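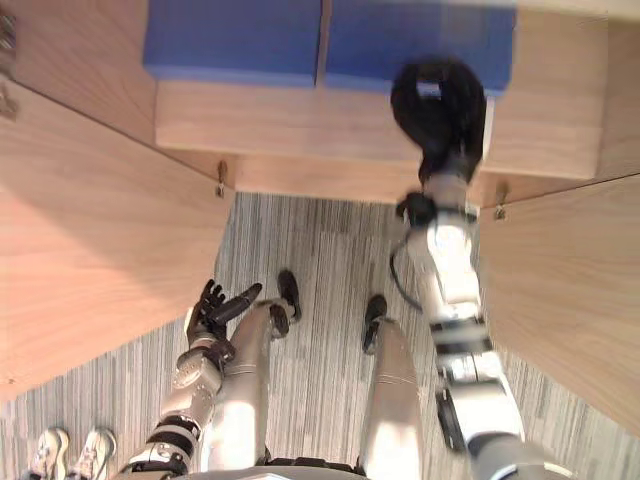

홈 | 동네소식 | 공간 | 행사 | 독자마당 | 로그인

로데바우 생활관 1층, 목재 수납 벤치로 새 단장

2026년 8월 25일

로데바우(Rodevau) 생활관 1층 휴게실이 확 달라졌다! 오래 쓰던 철제 의자와 접이식 탁자가 빠지고, 밝은 색 목재로 짠 낮은 상자형 가구가 그 자리에 들어왔다. 위에는 파란 쿠션 블록을 얹었다. 바닥의 회색 줄무늬 카펫은 그대로 두었는데, 나뭇결이 살아 있는 가구와 나란히 놓이니 같은 카펫이 맞나 싶을 만큼 분위기가 환하다.

가구는 지역 공방 네겔리(Nägeli)가 맡았다. 지난 3월 이용자 설문에서 가장 많이 나온 요청이 '신발 벗고 편하게 앉을 자리'와 '가방 넣을 곳'이었고, 공방은 이 둘을 한 가구로 풀어 보자고 제안했다. 설문에는 791명이 답했다. 휴게실 설문치고는 꽤 뜨거운 반응이어서 생활관 쪽도 놀랐다고 한다.

상자는 높이가 서로 다른 세 종류다. 제일 낮은 것은 아이들이 걸터앉기 좋고, 중간 것은 어른이 앉아 책을 읽기에 맞춤하다. 높은 것은 등받이나 칸막이 노릇을 한다. 벽에 고정하지 않아서 모임 성격에 따라 배치를 바꿀 수 있다는 점이 특히 반갑다. 낮에는 ㄷ자로 둘러 작은 독서 모임을 열고, 저녁에는 벽 쪽으로 밀어 체조 공간을 넓히는 식이다. (벌써 체조반에서 저녁 시간을 한 칸 더 달라는 문의가 들어왔다고 하니 인기를 짐작할 만하다.)

파란 블록은 플라카네스(Flakanness)에서 주문 제작했다. 상자에 붙박이로 달지 않고 얹어만 두는 방식이라 바닥에 내려놓고 방석처럼 써도 된다. 색을 두고는 의견이 꽤 갈렸다. 회색과 연두색도 끝까지 후보에 남았지만, 나무색 옆에 견본을 놓아 본 뒤 파란색으로 기울었다. 직접 가서 보면 고개가 끄덕여진다. 카펫의 차분한 회색 위로 파란색이 시원하게 올라온다.

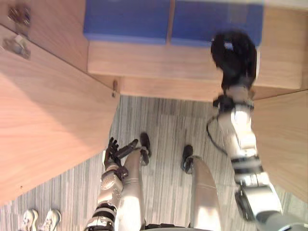
블록이 두 개씩 나란히 놓이니까 둘이 앉아 이야기하기에 딱 좋은데, 창가 쪽에도 같은 자리가 생겼으면 좋겠다는 것이 클라토의 바람이다. 예전 의자는 끌 때마다 소리가 커서 책 읽다가 눈치가 보였다는 말도 덧붙였다. 생활관은 창가 자리를 하반기 계획에 넣어 검토하고 있다.

휴게실은 생활관 회원이 아니어도 이용할 수 있다. 올해 상반기 1층을 찾은 사람은 1,623명으로, 생활관은 가구가 바뀐 하반기에는 더 많은 이웃이 들르기를 기대한다. 음료는 뚜껑 있는 컵에 담아 오면 되고, 가구 배치를 바꾼 모임은 마친 뒤 안내판에 붙은 기본 배치도대로 돌려 놓아야 한다. 4인 이상 모임은 하루 전까지 안내대에 신청하면 된다.

새 휴게실에서 해 보고 싶은 모임이 있다면 입구의 제안함에 적어 넣으면 된다. 보드게임, 뜨개질, 그림책 낭독까지 벌써 여러 장이 들어와 있다. 다음 달 시간표는 이 제안들을 모아 짜며, 확정되는 대로 1층 게시판에 붙는다.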